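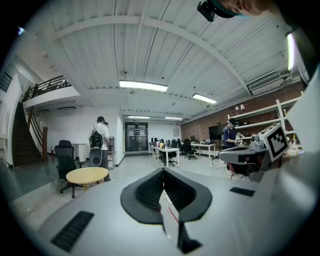

I have been meaning to write about the big room at Fletwood since March, when we first carried our boxes in, and I keep putting it off as there is always another shelf to put up or another kettle to find. So, with a mug of tea beside me, I'll make a start!

What sold it to me was the ceiling. It is white and corrugated, with long white beams running across it, and after years of working in the back bedroom I can't tell you how lovely it is to look up and find so much air above my head. The lights are plain fluorescent ones, and I had grand ideas about swapping them for something softer, until I priced it up at 806 pounds and went rather quiet.

Then there is the balcony, with its dark metal railing, and the staircase going up to it – black treads, wooden banister – which I must climb 21 times a day, usually for the scissors. I would like to put a reading chair up there, and perhaps a small rug if the budget stretches.

The air conditioning unit sits high on the wall, and I still haven't got the hang of its settings. Next job is the paint for the little kitchen, and I'm wavering between two greens.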